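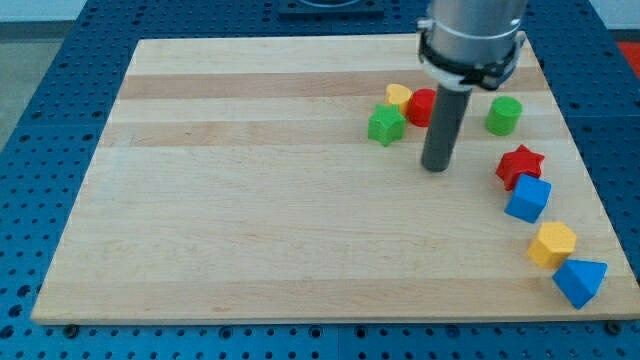 Looking After Wooden Boards: Which Tips Are Worth Your Time?

Home | Kitchen | Workshop | Laundry | Garden | Ask Us

Search this site Go

I have been collecting advice on wooden boards for years, from the backs of packets, from relatives and from a shoebox of cut-out magazine tips that came with the house. Most of it contradicts the rest. I've tried a fair bit of it on our own boards, and I'm not convinced that half of it does anything beyond making the kitchen smell of lemons.

Lemon and salt

The favourite. Scatter coarse salt, rub with half a lemon, rinse, admire. It does scrub, I'll give it that, but so does a stiff brush. It helped a bit with onion smell and did nothing at all for a beetroot stain from November, which is still there. If you have a tired half lemon in the fridge, use it up. I wouldn't go and buy one.

Oiling

The old rule says once a day for a week, once a week for a month, once a month for ever. I have never met a person who kept to this. I oil ours when water stops beading on it and the wood looks dull, and that has been enough.

Use food-grade mineral oil. Olive oil and sunflower oil go sticky and start to smell, whatever your aunt says. I also tried a tin of Skosley board balm, which cost a good deal more and came with a leaflet about nourishing the grain. Wood in a chopping board is dead. It doesn't need feeding, it needs something to keep the water out. The balm left a nice finish, and so did the cheap oil with a bit of beeswax melted into it.

Put it on with an old cotton rag, both faces and all the edges, leave it overnight and wipe off what hasn't soaked in. The end grain takes the most. People skip the underside, and then wonder about the next bit.

Warping

A board that rocks has usually been wet on one side and dry on the other. The tip I see everywhere is to lay it hollow side down on a damp towel and put something heavy on top. I did this with a board that had a gap of a few millimetres under one corner. After two nights it was flat. After a week it was back as it had been. Damp towel fans tend to stop telling the story on the second morning.

What did help was drying it on its edge, away from the cooker, with air on both faces. Boards glued up from strips seem to behave better than ones cut from a single wide plank, though a bad glue joint will undo all that. If a seam opens, clean it out, glue it with a waterproof wood glue that says it's fit for kitchen use, and clamp it. Filling the gap with wax is only hiding it.

Sanding

This one I do believe in. Start at 120 grit, or 80 if the knife marks are deep, and finish at 220. Go along the grain. Between grits, wipe with a damp cloth and let it dry, as the fibres stand up and you can take them off with the next sheet. Some people insist on going up to 400 and beyond. On a board you are about to attack with a bread knife? Please yourself.

Vinegar, bicarb and the rest

Mixing the two gives you a good fizz and then slightly salty water. Use bicarb as a paste for smells, or wiped-on vinegar for a quick freshen up, but not together. Hot water and washing-up liquid, used straight after the board, beats either. And keep it out of the dishwasher – that tip is dull but I've never seen it proved wrong.

Comments (4)

Benjie Gatchalian
I've used walnut oil for years with no smell at all. Maybe you had an old bottle?

mrs_p_44
Agree about the towel. Mine went flat and then bent the OTHER way.

Gunach
What about people with nut allergies, Benjie? Wouldn't want that on a board for guests.

Benjie Gatchalian
Fair point, hadn't thought of that. Will try the mineral oil on the next one.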